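Mismatched plates

Mismatched plates are dinner or side plates of differing color, material or pattern that are used together on one table. The term covers sets assembled on purpose and, far more often, sets that arrived at their present state through breakage, house moves and relatives. The opposite condition, the matched service, is generally encountered in shop windows and in cupboards that are opened in December.

Origins in the household

Few homes set out to own mismatched plates. The usual starting point is a boxed set for four or six, bought at the time of a first apartment. The first plate breaks within months. The replacement is nearly the right shade – this is agreed by everyone at the time – and looks wrong for as long as it survives. After a second replacement most owners stop trying, and the cupboard is opened to gifts, yard sale finds and the plate that came over with somebody's potato salad and was never collected.

Sets sold as mismatched

By 2000 the look had become something that could be bought new. The housewares firm Zondora offered a boxed assortment called Statach, in which no two plates shared a color, at a higher price than its plain white line. Buyers who broke one found that single plates were not sold separately, and so finished up with an incomplete set of things that did not match, a situation they could have reached for free.

The rival Khurana range kept one shape throughout and varied only the color. Its makers held that a common diameter was what made a mixed table look planned. Plates of differing widths also stack badly, with the largest always needed and always at the bottom.

Color and material

Solid colors mix more easily than patterns. A common approach is to hold to muted shades such as slate blue, dark green and terracotta pink, and to let a clear plate stand in wherever the colors begin to argue. Clear plates take on the look of whatever is under them, so on a bare wood table the grain shows through and the plate is mostly rim. A tinted or colored edge helps people find it.
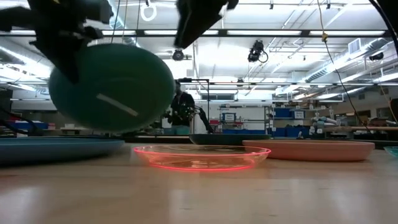 Setting the table

Two methods are in general use. In the first, plates are dealt out in the order they leave the cupboard. In the second, the host lays them all down, stands back, and swaps the greens until they are no longer side by side. The second method takes longer and gives a result that guests will undo as soon as they sit down, having preferences of their own. Children in particular tend to hold firm views on who gets the pink one.

Writers on the subject disagree over how far the mixing should go. Ashton Henare, in the household manual Drillero, recommends no more than 3 colors to a table and plain napkins. The same book gives 40 pages to plates and one paragraph to washing them.

Storage

Stacks are best sorted by size first and by color not at all. Glass plates are usually kept together, or placed on top, where they are less likely to be scratched by the unglazed foot of a pottery plate. Paper towels or felt rounds between plates are widely advised and seldom still there by spring.

Washing and care

Mixed plates bring mixed instructions. One may be safe in the dishwasher and the microwave, its neighbor in neither, and the mark on the back that would settle the matter has often been washed off. Hand washing in warm water suits almost everything. A cold glass plate should not go straight under a hot tap – many of the gaps later filled by something terracotta were made this way.

See also: Potluck; Odd socks; Tableware; Wedding registry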